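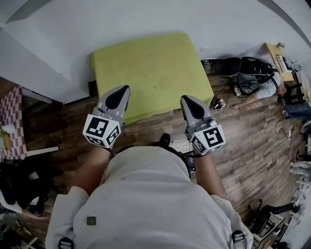 How often should the foam seat cushions be taken out of their covers for cleaning?
Covers on cushions in daily use are removed and washed every 12 weeks. Covers on cushions kept in storage are washed once a year, in February, before the spring room bookings begin.

Section 2. Care of Foam Cushions and Covers

2.1 Scope

This section applies to all Astetti floor cushions and bench pads supplied to the Lutthorpe and Beltgate reading rooms. It covers routine cleaning, the removal and refitting of covers, drying, and storage. Repairs to seams and zippers are covered in Section 4. Upholstered chairs are maintained under a separate contract with Kariuki and must not be cleaned by the methods given here.

2.2 Before you begin

Read the care label inside the zipper opening. Where the label and this guide differ, follow the label. Covers made before the change of fabric have a label with a single line of print; these may be washed in cold water only.

You will need a vacuum cleaner with a brush attachment, two clean white cloths, a mild liquid detergent without bleach, and a drying rack. Colored cloths can transfer dye to the lighter covers and should not be used.

CAUTION: Foam cores must never be placed in a washing machine or a tumble dryer. Heat damages the foam and may create a fire hazard.

2.3 Routine cleaning

1. Vacuum both faces of the cushion and all four sides. Work the brush along the seams, where grit collects.
2. Wipe the cover with a cloth dampened in plain water.
3. Treat any remaining mark with a small amount of detergent on the cloth. Press and lift. Do not scrub.
4. Wipe again with plain water until no detergent remains.
5. Stand the cushion on its long edge, away from the wall, and leave it until the cover is dry to the touch.

NOTE: Ink and crayon marks should be reported before treatment is attempted. Some solvents sold for this purpose will dissolve the backing of the cover.

2.4 Removing the cover

1. Place the cushion on a clean, dry surface with the zipper facing you.
2. Open the zipper fully. If it sticks, close it a short way and try again – do not pull the fabric sideways.
3. Fold the open edge of the cover back on itself and ease out the two nearest corners of the foam.
4. Hold the foam with flat hands and slide the cover away from it. Gripping the foam with the fingertips can tear it, particularly at the corners.
5. Check the core for tears, crumbling, or discoloration. A core in this condition is to be withdrawn from use and recorded as described in 2.8.

2.5 Washing and drying the cover

1. Close the zipper and turn the cover inside out.
2. Wash on a gentle cycle, in warm or cold water as the label allows. Wash light and dark covers separately.
3. Remove the cover promptly when the cycle ends and smooth it by hand.
4. Dry flat on the rack, out of direct sunlight. Covers left overnight are normally ready by the following afternoon.

Do not iron. Do not use fabric softener, which reduces the grip of the underside on smooth floors.

2.6 Refitting the cover

1. Confirm that both the cover and the core are completely dry. Moisture sealed inside the cover will cause mildew.
2. Fold the foam in half lengthwise and insert it as far as the closed end.
3. Release the foam and push each far corner into place from outside the cover.
4. Work back toward the opening, smoothing the seams so that they follow the edges of the foam.
5. Tuck in the near corners and close the zipper. Keep the foam pressed down behind the slider so that it is not caught in the teeth.
6. Turn the zipper pull into its fabric pocket.

2.7 Storage

Cushions are stored flat, in stacks of no more than 27 inches in height. A taller stack compresses the lowest cushion, and recovery is slow. Place a clean sheet over the stack. Plastic wrapping is not permitted, even for short periods.

Storage cupboards must be kept dry and must not contain heating pipes. Leave a gap between the stack and any outside wall.

CAUTION: Cushions must not be left in corridors, on stairs, or in front of an exit at any time, including during cleaning.

2.8 Records and replacement

Each washing, inspection, and withdrawal is entered on the cushion record sheet kept in the supply cupboard. The entry gives the room, the size of the cushion, the work carried out, and the initials of the person who did it. Withdrawn cores are labeled "Do not use" and kept apart from the others until collected.

Requests for replacement cores and covers are addressed to Mercy Rashidi, Furnishings Office, Lutthorpe. State whether the cover, the core, or both are needed. Orders received before noon are processed the same working day. Covers and cores are ordered by size, and the size code is printed on the reverse of the care label.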